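2019年8月1日

保险公司的信到了，拆开以前我就猜到里面写什么，拆开以后果然是那些话。“为持续向您提供优质保障”，下面一行小字，明年起保费调整。我把信翻过来看背面，背面印着一个笑得很舒展的老人坐在草地上。我今年的年纪离他不远了，没那么爱坐草地。

这份住院医疗险是杜立克斯（Dulix）的，买的时候业务员讲得很动听，说医保报完剩下的部分它来接，两头一拼，自己几乎不用掏钱。我那时就问，“几乎”是多少。他说要看具体情况。现在具体情况来了：去年十一月那次住院，单子前前后后加起来，医保结算以后，自己付的是2,944元。我把整套材料寄过去，等了很久，回来一张通知，说其中一部分属于“合同约定以外的项目”，另一部分没过免赔额。最后赔下来的钱，够请人吃一顿像样的饭，还得挑着点菜。

我并不觉得他们骗人。合同我后来从头到尾读过，六十页，每一条都写在那里，字小一些而已。我读到第二十来页的时候明白了一件事，所谓“保障范围”那一章是写给买的人看的，“责任免除”那一章是写给理赔的人看的，两章之间隔着一大堆名词解释，读到后面已经忘了前面。比如“住院”两个字，我以为人躺在医院里就叫住院，按合同还得办正式的入院手续，还得在他们认可的医院，还得在普通病房。观察室里躺的那一晚不算。那一晚我记得很清楚，走廊的灯没关过，隔壁床的人一直在咳嗽。这样的一晚，在文件上没有发生。

上午去医保服务大厅问异地备案的事。明年想到南边住上几个月，怕到时候看病结不了账。取了号，坐着等。大厅的墙上贴着新标语，讲“让数据多跑路”。数据跑没跑我看不出来，我是跑了两趟。头一趟说缺一张表，表可以在网上下载，网上那张是旧版，窗口不收。第二趟拿着新版去，窗口说这张其实可以在手机上填。我问手机上填了是不是就不用来了，她说原则上是。我现在一听“原则上”三个字就想把椅子拉近一点坐下来慢慢听，后面总有东西。果然，后面是：门诊和住院不一样，住院备案了可以直接结，门诊要看那边的地方接没接进来；慢性病的药又是另外一套，得回来开，或者在那边先自费，拿着发票再回来报。我问发票多久之内有效，她看了看旁边的人，旁边的人说年底以前吧。那个“吧”字我记在本子上了。

平心而论，窗口那姑娘态度是好的。她面前那台机器卡了好一阵，她也没有发火，就那么等着，还跟我说不好意思。我对人没有意见。我对医保这件事本身也没有很大的意见，没有它，去年那张单子我要看得心惊肉跳。我受不了的是大家提起它的口气，一种人说“有医保怕什么”，另一种人说“医保没用，什么都不报”，说这两种话的人多半都没看过自己的结算单。起付线、封顶线、甲类乙类、目录内目录外，这几个词弄懂了，一张单子才读得通。我花了一个下午弄懂，中间打了两通电话，两通电话的说法还不一样。
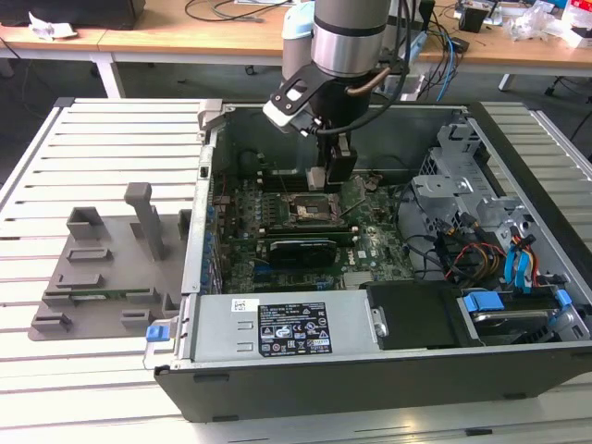
再说那个个人账户。每个月打进来一点，我从前一直当它是我的存款，只是放在别处。后来才想清楚，这钱只能在定点的地方花，买药可以，买血压计有的店可以有的店不可以，取出来不行。药店门口倒是很懂，常年摆着促销的牌子，什么蛋白粉、什么氨糖，暗示你卡里的钱放着也是放着。我站在那里看过一回，同样的一种维生素，刷卡的价和付现的价不一样。问店员，店员说刷卡的不参加活动。这句话翻译过来就是，你卡里的一块钱不值一块钱。我没有买，回家路上越想越不舒服，倒不为那几块钱。

下午看了一会儿库斯克（Kuusk）发来的介绍材料，他们卖的是长期护理险。这个名目近来很热，讲座多，免费送鸡蛋的也多。材料做得漂亮，第一页是一张曲线，讲人老了以后护理费用怎么往上走，曲线陡得吓人。我找这条线的出处，在页脚找到四个字：内部测算。内部是谁的内部，没有说。翻到后面，赔付条件是“无法独立完成日常活动中的若干项”，吃饭、穿衣、洗澡、上厕所之类，由指定机构评估，评估以后还有一段等待期。我试着替将来的自己想了一下：那个时候我衣服穿不上，饭吃不利索，要约人上门看我怎样穿不上衣服，然后等。等的时候谁来给我穿衣服，材料里没有这一页。

也不能说这种险一概没道理。我母亲最后那两年，请人的钱、垫子、轮椅，医保是不管的，医保管治病，不管一个人怎么过日子。那时要有一笔固定的钱每月进来，家里人能松一口气，我也不至于半夜起来在纸上加减。所以我看这份材料看得比别人细。越是真用得着的东西，越怕它到时候掉链子。要是只卖个安心，我不如把保费存着，存折也让人安心，而且存折不评估我。

晚饭前接到埃索夫（Esov）的回访电话，就是帮人比较保险的那个平台。对方一开口就叫我叔叔，问我对上次的方案考虑得怎么样。我问他，你们给我推荐的三款里面，哪一款给你们的佣金最高。他停了一下，说他们是中立的。我说中立的也要吃饭，我没有责怪的意思，就想知道一下。他说这个他那边看不到。我相信他看不到。一层一层都安排得很好，看得到的人不打电话，打电话的人看不到。后来他问我方不方便给个好评，我说等我真赔到钱的那天再评，他笑了，笑得倒像是真的。

体检的事也要记一笔。福蒙（Fomum）那家体检中心的报告出来了，厚厚一本，一半是广告。箭头往上的有几项，箭头往下的有一项，每一项后面都写着“建议定期复查”，复查的套餐夹在报告最后，已经替我勾好了。我拿去给社区医院的大夫看，她翻得很快，只在血脂那一页停了停，说药照吃，少吃点咸的，别的不用管。我问那些箭头，她说到这个年纪没有箭头才奇怪。挂号花的钱比那本报告的零头还少。

不过有件事我想了很久，体检报告跟保险是连着的。业务员从前提过，查出东西再投保，就要如实告知，告知了可能加费，可能除外，也可能干脆不收。听上去他是在劝我先买后查。照这个道理，一个人最值钱的时候是他对自己身体一无所知的时候。我这回把报告上的每一项都抄在了纸上，哪天要填告知书，就照着填。将来不赔，至少不能赖在我没说。去年有人在公园里讲，他亲戚因为几年前的一次门诊记录没写，整份合同给退了。公园里的话打个对折来听，对折以后也还够人记住。

把账理了一遍。基本医保，留着，这不用想。杜立克斯那份，明年涨了价以后还续不续，我今天没有想出结果。续，心里有气；不续，又怕明年偏偏用上，那时要重新买，年龄这一关就过不去。他们大概也算准了我这一点。涨价的信里写着“您可自由选择是否续保”，自由两个字用得真是大方。我打算先打电话问清楚两件事：涨价是按年龄段统一涨的，还是因为我去年理赔过；还有停售了怎么办，能不能转到别的产品，转过去要不要重新告知。电话里说的不算数，要他们发书面的来。

护理险先放着。等本地那个试点有了正式文件再看，现在外面传的版本太多，有说从个人账户里划钱的，有说单位和个人各出一份的，还有说七十岁以上直接白给的。白给那个版本传得最广，我一个字也不信，不过他们真要白给，我也不会不去领。

异地备案的表填了，手机上填的，填到最后一步要人脸识别，眨眼，张嘴，左右摇头，来回做了好几遍才过。提交以后跳出一行字：已受理，请耐心等待。没有说等几天。我截了个图存着，又怕手机坏了，拿笔把受理号抄在本子最后一页，抄完对了一遍，有个数字像1又像7，放大了看，是7。

夜里热，风扇开着，纸吹得到处都是，结算单压在字典底下了。明天找个夹子，把去年的发票和今年的分开，门诊归门诊，住院归住院。药还剩半盒，要记得去开。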